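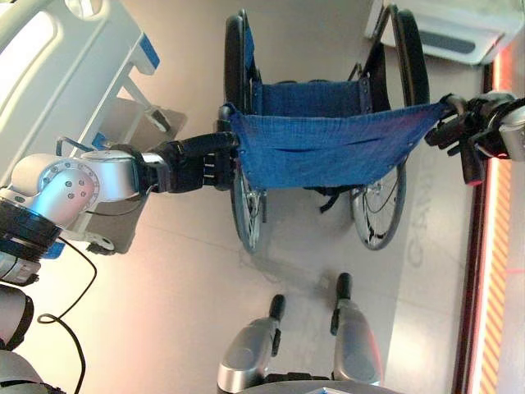

I'd been trying to pin her down for a chat since May, and when we finally managed it she'd put the kettle on before I'd even got my coat off. She has been the district nurse out at Lonley for long enough that people wave at her car before they can see who's driving it.

"It's a silver hatchback, there must be hundreds of them," she said, "but they know the dent."

I wanted to ask her about caring for people at home, and mostly we did talk about that, though we also spent a good while on damson jam (hers sets, mine never has) and the state of the road up to Allbridge.

Her day starts at 7:30 with the phone. The first visits are insulin, then dressings, then whoever rang in the night and said it could wait. "I always go to those ones early," she told me. "The ones who say it's no bother. They've usually been sitting up with it."

I asked what families get wrong and she didn't like the question much! She topped up my tea and thought about it.

"They do too much, if anything. Somebody's mum comes home from hospital and they won't let her butter her own toast. Well, she was buttering toast last month. Let her make a mess of it."

Her own gran was looked after in the front room of the cottage next to the chapel, the one with 1911 over the door, and she remembers the bed being carried down the stairs in pieces and the wireless going in after it. She was eight, and her job was the crossword. "I read the clues out and she told me the answers. I couldn't spell half of them, so the grid was a disgrace."

She trained in the city, hated the bus, loved the wards, and came back when a post opened up. The round was smaller then. Now she covers everything down to the river, and on a bad day she puts 60 miles on the clock and eats lunch in the lay-by with the heater running.

Does she ever switch off? She laughed at me. She swims, she said, and she sings alto, badly, and she won't answer the door during the snooker.

I'd meant to stay an hour. When I left it was nearly dark and I had a jar of the damson in each pocket, plus instructions to boil mine for longer next time and stop lifting the lid.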